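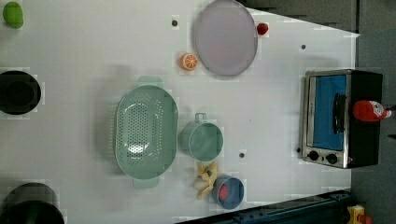
Kitchen demonstration table, Rajput Hall, Fultwood open day.

Ticket subject: Arm enters protective stop during kitchen demonstration
Raised by: Fultwood Technical Support Desk
Site: Rajput Hall, ground floor, public side
Equipment: Villera demonstration arm, Zurkier controller
Priority: High (public event in progress)
Status: Resolved, with one action outstanding

Summary of fault

The kitchen demonstration is one of the displays offered to visitors on the Thursday open day. The arm picks up toy food and lighter utensils from the table and sets them down again at the visitor's choice. The first session was due to begin at 10. During that session the arm entered a protective stop while moving back from the toaster oven side of the table towards the plate. The host cleared the stop from the pendant and the demonstration continued. The same stop returned later in the session, again on the way back from the oven side, and the host closed the display and contacted the support desk.

By the time the display was closed the controller had recorded 6 stops, all with the same code. The code given in the Zurkier manual is the general one for unexpected resistance at a joint. It does not state what the resistance is, and the manual advises a check of the load, the mounting and the cable path before any setting is changed.

Visitors remained behind the barrier throughout. No contact with any person was reported, and no item on the table was damaged.

Initial checks, morning

Power to the arm was isolated and the display signed as closed. The mounting bolts were checked with the torque wrench held in the Rajput Hall store and found to be correct. The gripper was opened and closed by hand control without difficulty. The load setting was read from the controller and agreed with the value on the Villera handover sheet.

The demonstration programme was compared with the copy lodged at handover. The two did not match. The positions for the plate, the cup and the colander were the same, but the return path from the toaster oven had been saved again on the afternoon before the open day. The hall staff on duty confirmed that the oven had been moved slightly during rehearsal so that visitors on the far side could see its door, and that the path had been taught again to suit.

The programme was then run at reduced speed with no visitors in the hall. No stop occurred on the first run. On the second run the arm hesitated at the point recorded in the fault list, and the support engineer stopped it from the pendant. The cable bundle was under tension at the wrist at that moment. With the arm moved a short distance back by hand, the tension was released.

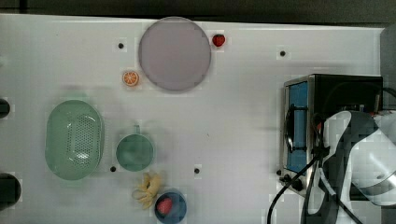 Villera replied that the bundle should never be allowed to lie on the working surface in front of the oven during a return move, and that a stop of this type was the expected response if the cable pulled tight before the wrist had finished turning. The reply asked the desk not to raise the force limit as a means of clearing the fault, and to confirm whether the upper cable clip was still fitted.

Response to Villera, early afternoon

The upper clip was present but had been fastened one position too low on the arm. There is no record of when this was done. It is possible that the clip was moved when the arm was unpacked, as the handover sheet shows it in the correct position and the sheet was signed before delivery to the hall.

The force limit has not been changed. The desk confirms that no member of hall staff has the password for that setting.

Corrective work

1. The arm was isolated and the clip returned to the position shown on the handover sheet.
2. The cable bundle was laid again with a loop at the shoulder, and the loop was checked through the full turn of the wrist.
3. The return path from the toaster oven was deleted and taught again, with a higher middle point. The arm now lifts before it turns.
4. The toaster oven was left in its new position at the request of the open day office, and its feet were marked on the table with tape.
5. The new programme was saved under a new name. The earlier version has been kept on the controller and locked.

The item positions were then set out again from the layout sheet. Hosts are reminded that the arm does not search for objects in this demonstration. It goes to the taught position and closes the gripper whether or not the item is there. If a visitor's choice has been put back in the wrong place, the host must correct it before starting the next move. The colander should be placed with its handles in line with the marks on the sheet, as it is gripped at the handle and will be missed if it has been turned.

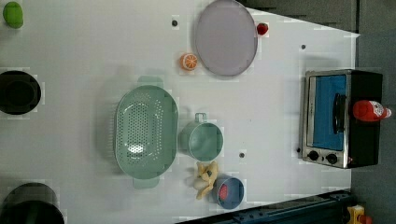

Table layout: plate at the top, colander in the centre, ketchup bottle on top of the toaster oven.

Test after repair

The full programme was run at reduced speed and then at demonstration speed. The return move from the oven side was repeated separately, with and without an item in the gripper. No stop was recorded. The cable remained clear of the table and of the oven door handle at every point of the new path. The emergency stop and the barrier switch were both tested and both worked as required.

The display was handed back to the hall staff before the afternoon session, which was fully booked with 40 places. The support engineer remained in the hall for the whole of that session. It ran without a fault.

Instructions for hosts for the remainder of the open day

Before each session, look along the cable from shoulder to wrist and check that the loop is in place. Do not tuck the cable behind the oven.

If the arm stops, ask visitors to remain behind the barrier and read the code on the pendant. The stop may be cleared once. If it returns in the same session, close the display and ring the support desk.

The oven must not be moved. If it is knocked off its tape marks, treat this as a fault and close the display until it has been put back and the return path has been run at reduced speed.

Visitors' questions on the price or hire of the arm should be passed to the Villera stand in the entrance hall. Hosts are not able to quote for either.

Outstanding action

Villera has been asked to supply a second cable clip and an amended handover sheet showing the new return path. The desk has also asked whether the Zurkier controller can require a supervisor's approval before a taught path is saved. A reply is awaited on both points, and the ticket will remain open on this item only.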